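README for the Brilembridge folding set, budget notes included

I put this file next to the data so you can see what we paid for before asking for more of it! It's all clothes handling with hand-held grippers, 336 clips in this release (8 August 2021).

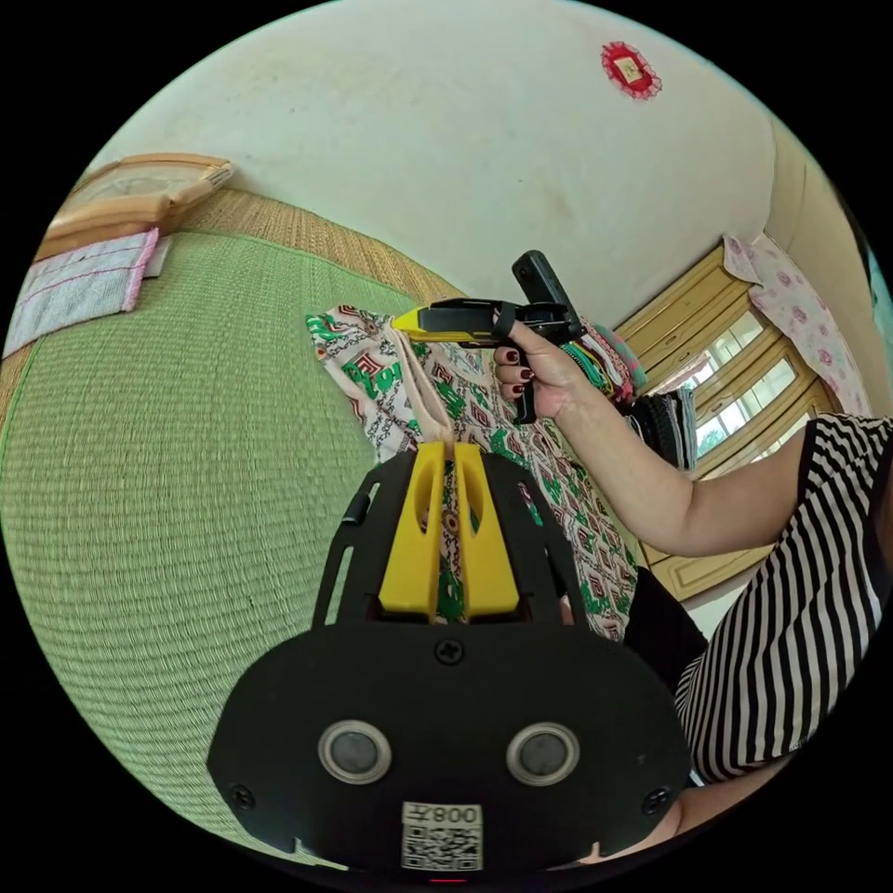

Patterned cloth, a gripper at each end of the job.

Grippers first. We planned on 3 and I'd still plan on 3, two in use and one on the shelf, plus a box of spare fingers from Rokbridge. Order the fingers early, ours were promised for April and slipped.

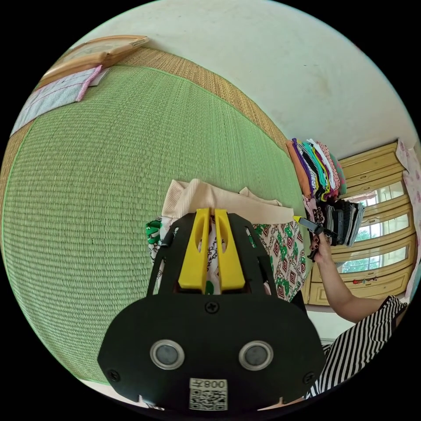
Hubert Gajewski wrote back that he'd skip the third gripper and put the money into storage, having filled his drives long before he broke a finger.

Fair point, and I've moved storage up to line two. Budget 60 hours of paid folding time too (I forgot that line completely the first go-round). Clothes cost next to nothing, so get plenty, in mixed fabrics. 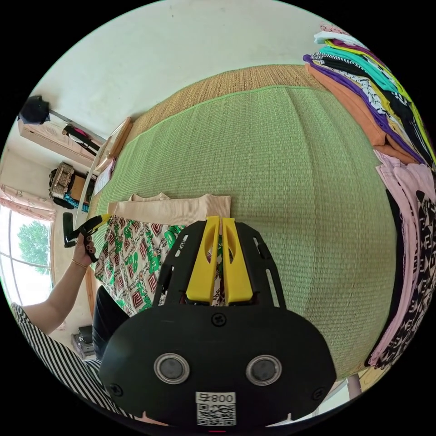

Ribbed knit and print on the green mat, more stacks alongside.

Quotes are in the costs folder. Questions to me, Jui-lin Pan.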